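Desk mats, and whether anyone needs one

13 Dec 2022

I have been told, several times now, that a desk mat will change how I work. The Yeon people say so on their box, and so does Byung-chul Nam, who has bought three and still can't find a pen. So in August I gave in and ordered the big dark one, 90 cm across, from a shop in Boltdale that charges extra for delivery to Tosumside.

It cost 38 pounds. For that you get a sheet of something grey and a leaflet. The leaflet says it will stand up to 200 cleans. I'd like to know who wipes a desk 200 times and writes it down.

What I will grant is that a plain dark surface makes you notice what you've left lying on it. My old desk was a busy, streaky pine and a paper clip could live there for a month. On charcoal grey every small thing shows up, and so does every crumb - the leaflet was quiet about the crumbs.

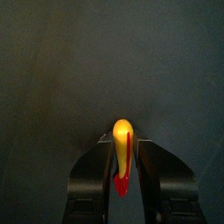
Whether that makes me tidier I doubt. I pick things up more often, yes, but mostly I move them to the windowsill, and the windowsill is now a disgrace. Byung-chul says I should get a tray for the small bits. Astik do one, in up to six colours, and I looked at it for far too long before closing the page.

The mat is staying for now, mainly as the corners have finally stopped curling and I've thrown away the tube it came in. Ask me again when I've spilt tea on it.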